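**Funinance releases revised postpartum recovery module for Skestinix planning software**

*For immediate release, March*

Funinance has released a revised postpartum recovery module for Skestinix, its planning software for maternity wards, birth centres and midwifery group practices. The update changes how the period between birth and the first home visit is scheduled and recorded. It is available to all licensed sites and replaces the earlier discharge checklist.

The previous checklist was organised by item. Staff ticked off each topic as it was covered, and the order was left to the ward. The revised module is organised by time since birth. Topics are grouped into 3 stages: the first hours, the remainder of the stay, and the first 12 days at home. A topic can be moved from one stage to another by the attending midwife, and the move is recorded with a reason code.

Feeding is handled separately from the other topics. Under the old layout, breastfeeding, expressed milk and formula were entered in a single free-text field. Each now has its own record, and all three can be open at the same time. The record accepts time of feed, side, duration and volume. Volume fields default to millilitres and reject entries above 300 without a second confirmation. The limit is set by the site administrator and can be lowered for neonatal units.

Pain recording has been extended to cover the home stage. Parents who have consented to remote entry can log pain, bleeding and temperature from a phone. Entries that meet the site's own escalation criteria are placed at the top of the ward's callback list. The module does not give clinical advice and does not set thresholds. Each site must load its own values before remote entry can be switched on.

The module was trialled at Prirneo, a birth centre with postnatal rooms on two floors. The trial covered 2000 stays. Prirneo staff asked for four changes during that time, all of which are in the released version:

- A shortened view for night staff, showing only feeds, observations and medication due
- Separate entries for the birthing parent and each baby in multiple births
- A printed summary in plain language, limited to one sheet
- A field for the name and phone number of the support person at home

The plain-language summary is produced in English at release. Sites may load their own translations through the template editor. Translated templates are held locally and are not overwritten by later updates.

Visitor preferences can also be entered. Parents may set hours when they do not wish to be disturbed, and the setting is displayed on the room list at the nurses' station. Clinical rounds are not blocked by the setting, but staff are prompted to combine non-urgent tasks outside the nominated hours. Meal deliveries and housekeeping follow the same rule where those services are connected.

Room access for partners is managed through an optional connector supplied by Kuroda. The connector issues one access credential for the support person at admission and cancels it when the discharge record is closed.

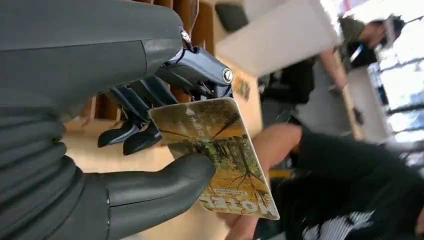

Overnight stays by partners were the most frequent source of manual work reported by Prirneo during the trial. Reception had kept a paper register, and doors were opened by staff on request after 9 p.m. With the connector, the support person is issued with a card of the same rectangular type as a hotel key card, coded to the ward entrance and to one room. A lost card is cancelled from the room list and a replacement can be issued without reopening the admission record. Sites that do not use the connector can continue to record overnight visitors by hand in the existing field.

Existing Skestinix sites will receive the module as part of the standard licence. The Kuroda connector is licensed separately and requires compatible door hardware. Records created under the earlier checklist stay readable but cannot be edited in the new layout. Funinance recommends that sites close open discharge checklists before installing.

Administrator notes, the template editor guide and the reason code list are included in the installation package. Training sessions for ward staff are held online and run for one hour. Bookings are made through the support page within Skestinix.

**About Funinance**

Funinance develops scheduling and records software for maternity and newborn services. Its products include Skestinix.

**Media enquiries**

Funinance Communications Office

ENDS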